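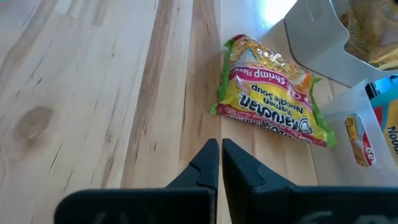
Packing snacks into a basket for a shared table: how do I stop everything getting crushed?

Asked in: Home and Kitchen > Storage and Tidying
Posted 29 May 2018

Hello everyone! I've been given the lovely job of sorting out the snack table for our floor at work (we're on the top floor at Quintela, all bare ceiling and big windows, so it gets very bright and rather warm by mid-afternoon). Up to now everybody has just dumped their packets on the big wooden table and it looks like the aftermath of a school trip. I'm really keen to get it right because people do use it, and it's one of the nicest bits of the day when you wander over and find something you haven't tried before.

What we have is mostly bags and packets. Crisps of various sorts, some in those clear bags where you can see the lot, instant noodles for people who miss lunch, and flat packets of this and that. All of it is light and puffy or light and brittle. I have one white plastic basket with a hand hole cut in the side and I may be allowed a second one if I behave.

My trouble is that when I fill the basket in the obvious way (noodles, then packets, then crisps until it's full) people rummage. By Thursday the crisps are crumbs and the noodle blocks have snapped. I also can't decide whether things should stand up or lie down. Standing looks so much better and you can read the packets, but they slump over the minute one is taken out.

So:

What goes at the bottom, and does it matter?
Do you stand bags up or lay them flat?
Is there a neat way to keep bags from sliding about on a shiny table while I'm sorting them?
Does the sun matter? The table is fairly near the windows and I can't move it.

The budget is £16, which I know isn't much, but I do love a bargain! There are 40 of us, if that changes anything.
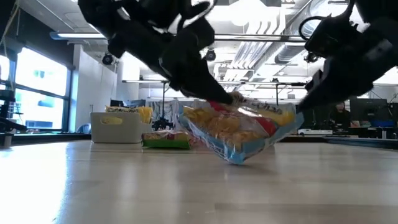 One bag of crisps on its way, one packet already standing up in the basket.

Thank you in advance, I'm really looking forward to your ideas!

3 answers

Answer 1 (marked as most helpful, 261 votes)

What a great question, I could talk about baskets all day. I did the tuck shelf at a climbing club in Lallach for years and made every mistake going, so here's what we ended up with.

First, stand things up. I know you said they slump, but they only slump if there's nothing to lean on. Cut a strip of stiff card the width of the basket, fold it into a zigzag and drop it in. You get little bays, a bit like a toast rack, and each bay holds two or three packets upright. When someone takes one, the others in that bay lean a little and the rest don't notice. A cereal box is stiff enough for a small basket. For a bigger one use the side of a delivery box.

Second, have the noodles out of there altogether. They're flat and square, more or less, so they stack beautifully on the table by themselves, and they're heavier than everything else you've mentioned. Lay them flat, all the same way up, with the name facing the person walking towards the table. We kept ours in piles of six and never higher, as the packets are slippery and a taller pile goes over if you so much as look at it. If you do want them in the basket, put them on edge in the end bay like books.

Third, crisps go in last and they go in by the top seam. Pinch the flat sealed edge at the top and lower the bag down until the bottom corner touches, then let it settle. Don't grab it round the middle! The middle is where all the breakages happen, and if you squeeze a full bag hard enough the seam can go. Once you've got the knack it's really quick and rather satisfying. Big bags that won't stand up in a bay can go along the back, behind the basket, leaning on it.

For the shiny table, a damp tea towel wrung out properly and laid flat works while you're sorting. For every day I'd get a roll of that rubbery drawer liner with the holes in. It costs next to nothing and you only need a piece the size of the basket. It also stops the basket creeping towards the edge each time somebody pulls something out by the handle side.

Sun: yes, a bit. Clear bags are the ones to worry about. Oil and sunlight don't get on, and crisps in a see-through bag will taste stale sooner than the same crisps in a foil one. Put the clear bags on the shady side of the basket or towards the middle and the foil ones on the window side. In August we moved the chocolate to a drawer and left a note saying so.

Your £16 should cover the liner and a second basket with change left for a treat. Get the same basket again if you can, so that they nest when they're empty.

Oh, and open edges forward! If a packet has a coloured crimped end, put that end up and people can find their favourite by the colour without lifting everything out. That one little thing cut the rummaging more than all the rest.

Comment from the asker: This is brilliant, thank you!! I did the zigzag with the side of an Ostex box this morning and it fits perfectly. The noodles are in two piles now and it already looks like a proper little shop.

Comment: Seconding the toast rack idea. We use an old letter rack for the same thing and it's been going for ages.

Comment: Does the card not get greasy?

Reply from the answerer: A bit, if a bag splits. I just make a new one, it takes two minutes.

Answer 2 (19 votes hidden, sort by newest to show)

just put a lid on it

Comment: How would a lid help with crushing?

Comment: people have to open it so they think twice

Answer 3

I'd go about it slightly differently, though I like the first answer very much. For a table that lots of people share, I'd give up on one mixed basket and have one kind of thing in each. Crunchy in one, noodles and anything needing hot water in another. People go straight to what they want and they don't dig. You'd need that second basket, so do behave!

Lying down works well too if you've got the room. We have a long pale wood table in the hall at Prinach and we lay the flat packets out overlapping, like roof tiles, each one showing its top third. It looks so cheerful, and you can see at once what's running low. The downside is that it takes up a lot of table, and if yours is also where people eat then the upright way is better.

A few other bits that have worked for us:

Keep the spares somewhere else and only put out a few days' worth. An overfull basket is what does the crushing, more than the order you put things in.

If a bag arrives puffed up tight, leave it be. The air is what protects the crisps. I used to prick a tiny hole in them to save space and it was a terrible idea, everything was soft by the next day.

Check the dates as you unpack and put the oldest at the front. I do it with the bags face down on the table so that the print on the back is showing, then turn them over as they go in.

For the noodles, some have a clear bit on the front so you can see the block. Have a look through that before you put them out. If the block's already in pieces it's still perfectly good, and I put those ones in a separate pile marked "soup". They go first, oddly enough.

On the sun, a sheet of card along the window side of the basket does nicely. Ours has the week's crossword pinned to it.

Comment from the asker: I love the roof tiles! Our table is big enough for it at one end, so I might try that with the flat packets and keep the basket for crisps. Will report back when the second basket comes.

Comment: The "soup" pile is genius, I'm stealing that.

Comment: Crossword is a good touch. Where do you keep the pen though, ours always walks off

Related questions

Best way to keep opened crisps fresh without clips?
How do I get sticky label glue off a plastic basket?
Drawer liner: washable or throw it away?
What snacks last longest in a warm room?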